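Drumesel Workshop Boards > Builds > Grippers and end effectors

Topic: Handheld gripper pair, marker cube tracking drops out near the body

Started by bivdale_bench

bivdale_bench wrote:
Second build thread for this one. The first went off into printer settings and I'd like to keep this to tracking.

Setup: two handheld parallel grippers, printed housings, one wide-angle camera on each. A marker cube sits on top of each gripper and a headset gives the reference pose. Everything is wired, cables run back along the forearm to a small PC. Software is Conduretti, current release, default filter settings. We work in the shared shop, evenings mostly, so the lighting is whatever is switched on.

Problem: pose of the right cube is stable at arm's length. Pull the elbow in toward the ribs and it starts to jump. Not drift, jump. The log from the last long run has 2,886 frames on the right side and 134 of them were rejected for reprojection error. Left side of the same run had none rejected. Swapping the cubes made no difference.

What I have tried: new print of the cube, matte paper for the markers, fixed exposure. Fixed exposure helped a little. I have not touched the mount.

halfstep wrote:
If swapping cubes did nothing, then it's the mount or the geometry. How stiff is the post under the cube? On my first pair the post was printed upright, layers across the load, and it flexed every time the cable pulled.

bivdale_bench wrote:
Post is printed on its side. I can't feel any play in it but I haven't put an indicator on it either.

torque_ledger wrote:
I would not start with the post. You said it only happens with the elbow in. Flex would show up during fast moves at any distance. Elbow in means the headset sees the cube at a steep angle, probably one face and a sliver of another. Single-face pose on a flat square marker is ambiguous, there are two solutions and the solver flips between them. That is a jump, by definition.

halfstep wrote:
Cable load isn't the same at every distance though. With the arm out the cable lies straight. Elbow in, it bunches up and pushes sideways on whatever it's clipped to. His is clipped to the gripper body, going by the last thread.

torque_ledger wrote:
A sideways push would give an offset. The solver would report a clean pose in the wrong place and the reprojection error would stay low. He has rejected frames.

halfstep wrote:
Fair on the rejected frames. I still wouldn't trust that post without a measurement.

quillwort wrote:
Two checks that take five minutes each.

1. Clamp the gripper in a vise, pull the cable sideways by hand, watch the cube with a dial indicator.
2. Leave it in the vise, unplug nothing, and move the headset by hand through the bad angles.

If the jumps show up in check 2 with the cube clamped, the post is cleared.

Also, what is your shutter time? We run 1/800 in our garage with two LED panels and lose almost nothing. Under old fluorescent tubes you'll get banding at that speed, so it isn't free.

bivdale_bench wrote:
Did both. Indicator moved, but very little, and it came back to zero every time. Check 2 gave me the jumps straight away with the gripper in the vise. So torque_ledger has it, at least for the large part.

I then set the solver to reject any pose built from a single face and to hold the last good one for up to 30 ms. Jumps are gone. What I have now is short gaps, which I can live with for slow work and probably not for pouring or throwing.

Right-hand gripper close to the body, from this evening:
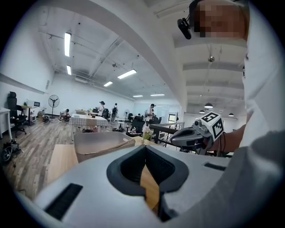
Can a marker cube be tracked reliably from a single visible face?
Only when that face is large in view and well off square-on to the camera. Nearly square-on, two poses fit the corners almost equally well, and noise decides which one the solver picks. Two faces in view settle it in most cases.

torque_ledger wrote:
Agree with that. I'd add that holding the last pose hides the problem from whatever reads the log later. Write a flag for held frames, a separate column, and don't let the filter smooth across them.

quillwort wrote:
Or tilt the cube. Ours is turned 45 degrees on the post so an edge points at the head in the normal working posture. You get two faces nearly all the time. Costs you a new post and a new calibration.

halfstep wrote:
Tilting moves the weak angle somewhere else. With the arm straight out you may end up worse than now. I'd rather see an IMU in the housing to carry it through the gaps. The Aguiar boards are small enough to fit behind the vent.

torque_ledger wrote:
An IMU is another clock to synchronize. I would try the tilted post first, it's a print and a screw.

bivdale_bench wrote:
Held-frame flag is in as of tonight. Tilted post is on the printer. If the gaps move to full reach I'll look at the IMU, and the calibration file goes up here in either case.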